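Play Kitchen Storage for a Shared Classroom
Student project report, Design for Early Learning, August

Background

The play kitchen at the Duan children's center is used by two age groups. Pieces are put away in one deep bin, and small food gets lost under the cookware. Our task was to plan a storage unit that children could use without help.

Method

We laid the set out on a white table and sorted it by size and shape. We then compared two tray systems, Wasard and Driline. The shelf space we were given is 600 mm wide and 500 mm high, and the budget was 205 dollars. Both systems come with 4 trays in the basic kit.

Toy kitchen pieces on the white table
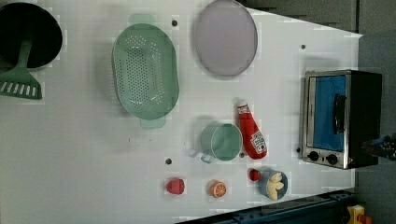
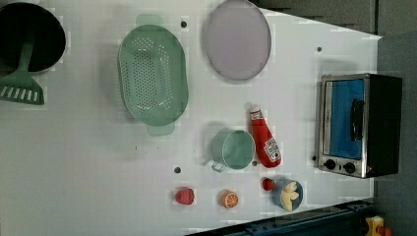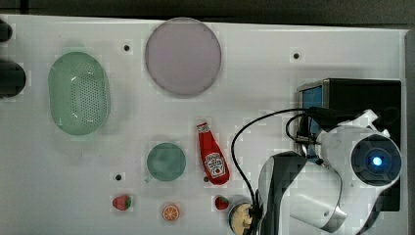
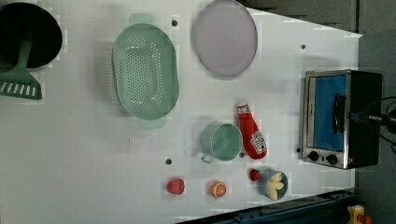 Results

Driline fit the budget but its trays were too shallow for the larger cookware. Wasard trays are deeper and can be moved up or down one slot. The oval colander decided the layout, with a handle tab at each end that has to clear the sides of the tray. We gave it the bottom tray and put the plate flat underneath it. The ketchup bottle goes on its side with the strawberries in the tray above.

Children in the younger group could pull the trays out but often pushed them back crooked. We added a stop strip at the back, cut from leftover board from the Zarport workshop. The labels still need to be redone with larger drawings before the unit goes into the room.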